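Vunier Opens Seller Analytics Tools to All Shop Accounts

STUMSIDE, 01/04/2023 - Vunier, the photo-based resale app operated by Pundbridge, today made its seller analytics tools available to all shop accounts. The tools were previously limited to accounts with at least 100 active listings. The minimum has been removed, and no separate application is required.

The release adds three reports to the shop dashboard. The first shows the number of followers who viewed a listing within 24 hours of posting. The second separates views by source: follower feed, search, tag page or external link. The third records saves and shares for each listing over a rolling period of 50 days. All reports can be exported as CSV files.

External link tracking covers posts shared from Vunier to other social networks. When a seller shares a listing, the app attaches a short code to the link, and later visits are assigned to that code. Visits made through screenshots or copied text are not assigned to a source and appear in the dashboard as "direct."

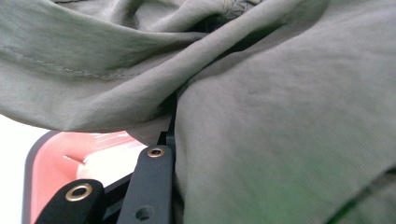

Fine stitching on a gray-green garment.

The tools were tested in February with 40 shop accounts selling clothing, housewares and used books. Test accounts used the source report most often, followed by the CSV export. Two changes were made after the test. Report data is now refreshed hourly instead of once a day, and tag pages are listed individually.

"Sellers asked for figures they could compare from week to week," said Temitope Aliyu, head of product at Vunier. "The earlier dashboard gave a single view count, and there was no way to tell a follower from a search visitor. The new reports keep those groups apart."

Brand accounts managed through Giraldo, the Pundbridge scheduling service, will receive the same reports inside the Giraldo calendar. Up to 100 scheduled posts can be compared in one table. Account managers must reconnect their Vunier login before the first report is generated.

The update requires the current version of the Vunier app on iOS or Android. The web dashboard updates automatically. Historical data is available from the date an account was converted to a shop account. Personal accounts are not affected.

About Pundbridge
Pundbridge develops social commerce and publishing software, including Vunier and Giraldo. The company is based in Stumside and employs about 50 people.

Media contact
Pundbridge Press Office, Stumside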